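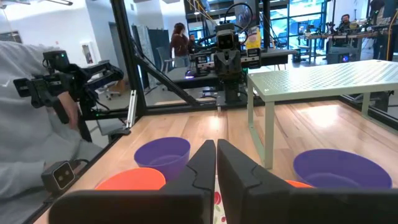
4.2 Setting and clearing the table

By Emrys Jarman
February
14 min read

The second task family covers the handling of everyday tableware on a flat surface. It was chosen after the Gethin pilot, in which most household requests recorded by the participants involved moving dishes between a table and a storage place. Cups and cutlery are treated in Section 4.3. The present section is limited to bowls, to the small raised shelf on which they may be stored, and to the table itself.

Bowls were selected in preference to plates for two reasons. A bowl can be taken by its rim from any side, so the direction of approach is left to the person performing the task. A bowl also has an obvious correct orientation, and an inverted bowl can be scored as an error without further judgment. All bowls in the set are plastic. Ceramic bowls were tried during the pilot and withdrawn when chipped rims began to change how participants held them.

Two colors were used in the main layout, purple and orange. As shown in Figure 6, bowls of both colors stand on each side of the wooden table at the same time, and the pale green perforated shelf stands toward the right. The colors carry no meaning in the free condition. In the sorted condition, the participant is told to bring bowls of one color together before anything is placed on the shelf. The instruction was read aloud from a card and was not repeated.

Figure 6. Table layout with purple and orange bowls and the perforated shelf.

The shelf deserves a short comment. Its flat top is covered in small holes and stands on thin legs, which leaves usable space on the table beneath it. Participants at the Sondside site were not told whether this lower space counted as storage. Several of them used it, and the scoring sheet was amended to record upper and lower placement separately. A bowl resting against a leg of the shelf was scored as lower placement if more than half of its base lay under the top, and as unplaced otherwise.

Each trial began from one of 13 printed layouts. The layouts differ in the distance between bowls, in whether bowls of the same color are adjacent, and in how close the nearest bowl is to the shelf. Bowls were never nested at the start. Nesting during the trial was permitted, and a nested stack was counted as a single item for placement but as separate items for sorting. This rule produced the largest number of scoring disagreements and was discussed at length between the two sites. It was kept unchanged so that the Dekbridge data, scored earlier under the same rule, could be included.

Scores were assigned on a scale from 0 to 100. Deductions were made for inverted bowls, for bowls left outside the marked area, and for contact between a bowl and the shelf legs strong enough to move the shelf. Completion time was recorded but did not enter the score. A trial ended when the participant said "done" or when the time limit was reached, whichever came first.

The polished surface of the table caused some difficulty in the evening trials. Overhead lights form bright streaks along the planks, and scorers working from recordings found the base of a bowl hard to locate where it crossed a streak. Scoring position from the rim was considered and rejected on the grounds that rim width varies between bowls. Recordings with a disputed base position were marked as such and reviewed by a second scorer. The full set of 1000 scored trials, including the disputed ones, is listed in the Flelier supplement.

Comments

tablewise_k: Was the shelf fixed to the table or could it slide freely? The deduction for moving it reads very differently depending on the answer.

E. Jarman: It could slide. I will add this to the next version.

M.R.: The half-of-base rule seems hard to apply to a tilted bowl. Did any trials end that way?

oddsock: The nesting rule is still wrong in my view. A stack of mixed colors should fail the sorted condition outright.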